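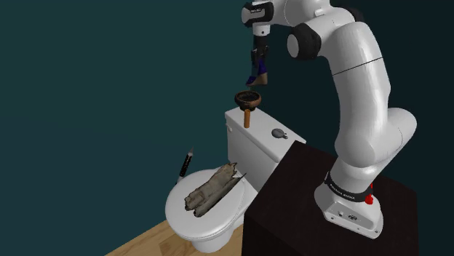

3 min read

When a death in custody should stop being an internal matter

Gaurav Negi
2021-12-24

The district assembly in Farndale will vote next month on whether deaths in public buildings should be referred automatically to an outside examiner. The proposal is one page long. It covers police cells, courthouses, council offices and the two remaining residential units run by the county. I think it should pass, with one change to the third paragraph.

Under the present rule, the body that controls the building decides whether a death is "unexplained." If it decides that the death is explained, the file goes to the ordinary registrar and no outside person reads it. If it decides otherwise, the file goes to the examiner within 16 days. The rule was written when the county had a full-time medical officer who saw every file in either case. That post was cut, and the wording was left alone.

The effect is easy to describe. An institution reports on itself, using a word that the statute does not define. In September the assembly clerk released a summary of 200 such files. In six of them the cause of death had been entered before the medical report was received. I do not claim that any of the six hides a crime. Two of them probably reflect nothing worse than a form filled in out of order. The trouble is that a reader of the file can't tell which two.

The Kołodziej case is the one most people here know. The first statement gave heart failure. The second, issued after the family asked for the duty log, gave heart failure "following a fall." The log had been corrected by hand on two pages and the corrections were not initialed. The family's lawyer asked for the originals and was told that the corrected pages were the originals. This may well be true. It leaves the matter where it was.

Opponents of the proposal make two arguments. The first is cost. The county estimates 1,415 extra hours of examiner time a year, a figure that assumes every referral gets a full review. The draft does not require that. It requires a first reading, and most first readings will end the matter. The estimate should be redone on that basis before the vote, and the county has the data to do it.

The second argument is stronger. Automatic referral may delay the release of the body, and families who have no doubts about the death would be made to wait on behalf of those who do. Galutham adopted a similar rule and ran into this in its first year. It then set a limit of two working days for the first reading and allowed release once samples were taken. The Farndale draft borrows most of the Galutham text but leaves out the limit. It should be put back, in paragraph three, after the words "upon receipt."

There is also the question of who keeps the records. The draft names Careo, the contractor that already runs the court filing system, and says that entries "may be amended where necessary." An amendment should leave the earlier entry readable, with a name and a time attached. Careo's present contract expires next year and the requirement could be written into the renewal without touching the statute.

I have read the objection that all this implies distrust of the staff. Procedures of this kind apply to bank tellers and pharmacists, and few of them take it as an insult. A guard who did his job properly on a bad night is better served by an outside reader than by a statement from his own supervisor.

Written comments can be sent to the assembly clerk until the agenda closes.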